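Shop walk-through, Berkine building, May
Checked by: Rodica Costache
Areas: loading door, stairs, storeroom, workroom, kitchen, yard

I've used last year's form again. Half the lines ask whether a thing "is in place," and a thing can be in place and useless, so read the comments before the ticks. Where I wasn't shown something, I've marked it open. Being told it's fine doesn't close it.

## 1. Exits and stairs

- [x] Exit signs lit at both ends of the hall
- [x] Rear door opens from inside without a key
- [ ] Stair treads secure
- [ ] Hall clear to full width

The rear door opens, yes. It also needs a shoulder. Sutter came to look at the hinges and wrote "adjusted" on the slip. I tried it before and after and couldn't tell the difference. Passed, because it does open, but I'd like to see a smaller person than me get through it in the dark.

Fourth tread from the bottom moves. It moved last year too, and the form from then says "monitor." I don't know who was supposed to be monitoring it or what they would have written down. Fix it.

The hall is 900 mm wide at the copier, measured wall to machine. Then somebody put a paper recycling bin there. I moved the bin and expect to find it back.

## 2. Fire extinguishers

- [x] All 6 present
- [x] Gauges in the green
- [ ] Tags current
- [ ] Mounted and reachable

Two tags are out of date. The service company, Vekholm, says the visit was made and the tags "were not swapped." That may be so. A visit without a tag looks exactly like no visit, and I've asked for the paperwork.

The storeroom one is sitting on the floor under its own bracket. The bracket is fine. Hang it up.

## 3. Electrical

- [x] Panel door closes, circuits labeled
- [ ] No extension cords used as permanent wiring
- [x] Outlets near sinks are GFCI, tested with the button
- [ ] Power strips not chained

Circuit 14 is labeled "spare" and runs the kitchen fridge. I found that out the way you'd expect. The ticked line says the circuits are labeled and they are, so it gets its tick, but somebody should check the rest against what they feed.

Kitchen kettle and microwave are on a strip plugged into another strip. Same as last year. The new strip is a Wovmont with a surge light, which seems to have convinced people the problem is solved. It hasn't changed what is plugged into what.

## 4. Work surfaces and hand tools

- [x] Tables steady when leaned on
- [x] Tops free of splinters and sharp edges
- [ ] Blades covered when put away
- [ ] Every tool has a marked home

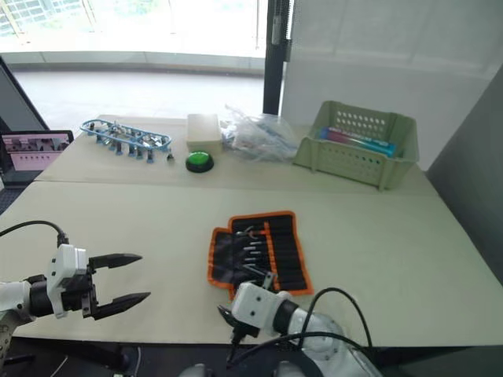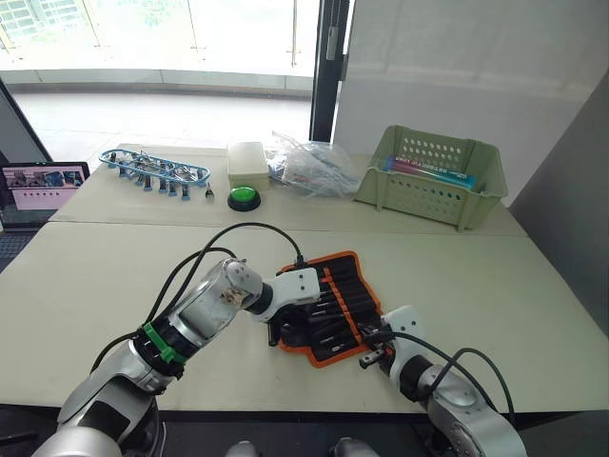
**Does a tool roll count as a marked home for the tools?**

Only if each pocket is labeled or the tools fit one way. A plain roll keeps things together, but a missing chisel won't show until you count. For this form, a roll with no labels stays open on the last line.

The blade line is open over 4 utility knives in the storeroom drawer, all with the blade out. There is a laminated notice above that drawer about retracting blades. I've stopped believing in laminated notices.

## 5. Lifting and storage

- [x] Shelving fixed to wall
- [ ] Load limits posted
- [ ] Heavy items between knee and shoulder height
- [x] Step stool in good shape, rubber feet present

The shelving is fixed. I pulled on it. No load limit is posted anywhere, and when I asked, I got three different numbers from two people. Find the maker's sheet or buy shelving that comes with one.

Paper boxes are still on the top shelf. The argument is that they're only lifted down once a month. Backs don't keep a calendar. Swap them with the holiday decorations, which weigh nothing and are at waist height.

## 6. First aid

- [x] Kit on wall, sign above it
- [ ] Contents match list
- [ ] Eyewash in date

Plenty of triangular bandages, which I have never seen anyone use. No adhesive bandages in the common size, which everyone uses. The list inside the lid was signed as checked, with nothing crossed off. I suspect the lid was checked.

Eyewash bottles have expired. Throw them out the same day the new ones come, so the old ones don't end up behind the kit "just in case."

## 7. Yard and loading door

- [x] Lights work
- [x] Drain clear
- [ ] Door stops and reverses when blocked

I put a cardboard box under the loading door and it flattened the box. Until this is repaired, the door is worked by one person standing next to the switch, with no one walking under. This goes ahead of everything else on the form, including the stair tread.

## To close before the next walk-through

- [ ] Loading door reverse
- [ ] Fourth stair tread
- [ ] Eyewash
- [ ] Vekholm paperwork for the two tags
- [ ] Kitchen power strips – one strip, or better, a proper outlet
- [ ] Knife drawer
- [ ] Shelf load limits

Initial each line when it's done and leave the form in the tray by the copier. I'll test the door again with another box.

R. Costache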